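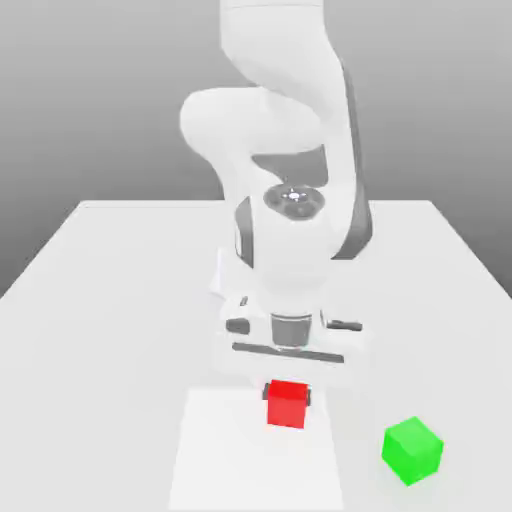 White arm with gray trim, computer rendering.

The Nestthorpe school board met on Friday to discuss the bell. It had been ringing twelve minutes early since February, and the parents of Nestthorpe had opinions.

The superintendent opened by saying that the bell was not early. The district had adopted the Tretamo schedule, under which the day was made up of learning blocks, and the blocks simply began before they used to. A father in the second row asked if the buses had been told. The superintendent said the buses were on a separate contract.

I was there for the newspaper, which paid me 57 dollars a meeting and did not care how long the meeting was.

The Tretamo schedule had cost the district $3000. A mother who taught piano wanted to know what was in it. The board president held up a binder. It was a handsome binder, with tabs, and she turned it so both sides of the room could see.

"Could we just ring the bell at the old time?" the mother asked.

The superintendent said that was certainly an option. It would mean leaving the schedule, and leaving the schedule carried a fee.

"How much?"

"Three thousand dollars."

There was some noise at that. The man from Naqvi Elementary who ran the sound system turned down everyone's microphone, including the president's, and for a while the board argued in silence – it was the best part of the evening, and I wrote down that a lively discussion followed.

At 9:40 a girl from the middle school on Sovo Street came up to the podium. She had signed up to talk about the vending machine. She said that the clock in the front office was twelve minutes fast, that the bell was hooked to the clock, and that she had told two teachers. Then she talked about the vending machine.

The president thanked her and asked for a motion. The board voted five to two to study the clock. The vending machine was tabled until spring, and I drove home and set my alarm for the early bell.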